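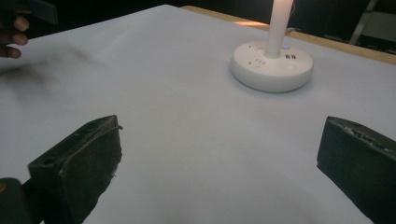
Chapter 4
Lighting the Work Surface

Most people choose a desk lamp by its shade or by the color of its light, and only later find out that the part they live with is the base. The base decides where the lamp can stand, how much of the desk is lost to it, and whether the lamp stays upright when someone pulls on the cord. A base can be a heavy block, a clamp, a weighted foot, or a squat round disc like the white one in the photograph, with a slender pole rising from its back half. Placing the pole toward the back leaves more of the top face free, and makers often use that space for controls. On a pale, smooth tabletop such as this one, a white base blends in with the surface around it, a point we return to when we discuss contrast.

This chapter covers the lighting of desks, benches, and other flat surfaces where people read, write, draw, sort, or repair things. Chapter 3 dealt with the light in the room as a whole. The two subjects overlap, and a student who has not yet worked through the section on ceiling fixtures should do so before starting the exercises.

What the chapter covers

The first part is about the lamp as an object: base, stem, head, and switch. The second part is about the surface under it, including color, gloss, and how much of it must be kept clear. The third part takes up position, meaning the distance between the lamp and the work and the side from which the light comes. The chapter closes with a case study of a shared office in the town of Farton, where Zofia Sowa rearranged 18 desks without buying a single new lamp.

Terms used in this chapter

Task light: a lamp meant to light one area of work and not the room.
Base: the part of the lamp that rests on the surface or is fixed to it.
Footprint: the area of the surface that the base covers.
Reach: the horizontal distance from the stem to the center of the lit area.
Veiling glare: reflected light on a page or screen that makes it harder to read.
Working area: the part of the surface where the hands and the material are during the task.

The base and its footprint

A footprint looks small in a store and large on a desk. Take a narrow desk used by a student for homework. Once a notebook lies open with a textbook beside it, the space left over is a strip along the back and perhaps one corner. A base that fits the strip will stay where it is put. One that does not will be moved several times an evening, and each time the light will fall somewhere else.

Weight matters as well. A tall lamp on a light base tips easily, above all when the head is set forward of the stem. Manufacturers deal with this by adding a steel plate inside the base or by making the base wider. The first solution keeps the footprint small but makes the lamp tiresome to carry. The second does the opposite. Anselmo Bittencourt, whose workshop notes are used in several exercises in this book, tested his students' lamps by pressing one finger against the top of the stem. If the far side of the base stayed flat on the table, he passed the lamp.

Controls placed on the base are easy to reach and easy to press by accident. Papers slide over them, sleeves brush them, and a cup set down in the wrong spot may turn the lamp off. Controls on the head avoid this, though the user then has to reach up into the light. Neither arrangement is right for every desk. In the exercises you will be asked to say which one suits a given user and to defend the choice in a few sentences.

The surface

Light that reaches a desk does not stop there. A pale surface sends much of it back up toward the face and the walls, and a dark one takes most of it in. Pale tops make a small lamp seem stronger. They can also tire the eyes when the lamp is bright and the work itself is dark, as in sewing black cloth. A matte mat under the work is the usual remedy – cheap, easy to wash, and simple to put away.

Gloss is a separate matter from color. A white top may be dull and a black one may shine like a mirror. Before you go on to Section 4.1, sit at the desk you use most, turn on the lamp, and lay a small mirror flat where your page would be. If you can see the bulb in it, move the lamp to one side until you cannot. Write down the new position. You will need it for Exercise 17.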